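Stikis Timeline Kit – Classroom and Small Museum Edition

Item 1026
Ships flat in one box

I built the first Stikis kit on my own dining room floor, with a roll of brown paper and far too much tape. My local history group wanted a timeline we could put up in the library for a month, then take down, then put up again in a school gym. Everything we could buy was either a printed poster (lovely, but you can't add your own town to it) or a museum rail system with a museum price. So I started cutting card, and here we are!

The kit covers 4000 years on a folding backing strip, from the Bronze Age up to now. You get 200 blank event cards, 4 header panels, a sheet of date tabs and a booklet on how to plan a timeline before you start sticking things to it. Please do read the booklet. I skipped the planning stage in my early days and ended up with the whole Middle Ages squashed in behind a radiator.

The cards come off and go back on, which is the part I'm proudest of. History groups argue – mine does, anyway – and a date that looked settled at the start of the evening may have moved by the end of it.

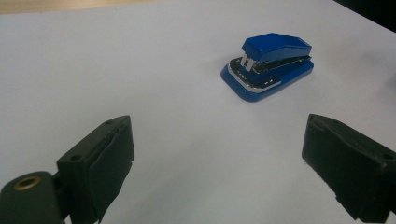
Perham: we put ours up in a hallway with the Bronze Age next to the front door, and the cards nearest the draft started to curl after a couple of weeks. Pressing them under a big atlas overnight sorted them out, but I'd love a heavier card as an option. The kids liked the date tabs best.

Fair point, and I've had the same thing in my own drafty hall. A heavier card is on its way. It's called the Strömberg set, it fits the same backing strip, and I'm hoping to have it ready in March. If you already own the kit you'll be able to buy the cards alone.

A few things people ask me before they order:

Does the scale stay the same all the way along? No. Equal spacing leaves you with huge empty stretches early on and a terrible pile-up after 1800, so the strip is divided into four sections, each with its own scale. The scale is printed along the bottom edge of every section, and I'd point it out to younger students early, or they'll think the Romans were around for ten minutes.

Can I write on the cards? Yes, in pencil, ballpoint or felt tip. Gel pens smear, especially if you're left-handed like me.
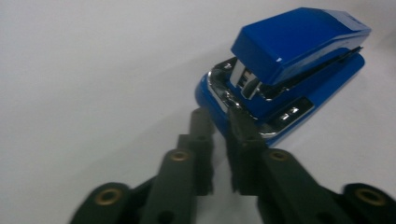
Can I use it for just one period? You can, and plenty of people do. The sections unclip, so a class doing the Industrial Revolution can hang the last one and leave the rest in the box. The Vurham add-on has blank scale strips too, so you can stretch a single century (or a single family!) across a whole wall. I used it for the story of our old mill and ran out of wall before I ran out of mill.

What about the walls? The strip hangs from hooks or a picture rail. It's light enough for removable putty on smooth paint, but I wouldn't trust putty on brick or on old wallpaper.

In the box: backing strip in four sections, event cards, header panels, date tabs, joining clips, planning booklet

Not included: hooks, putty, pens

Spare date tabs and clips are sold separately on the parts page.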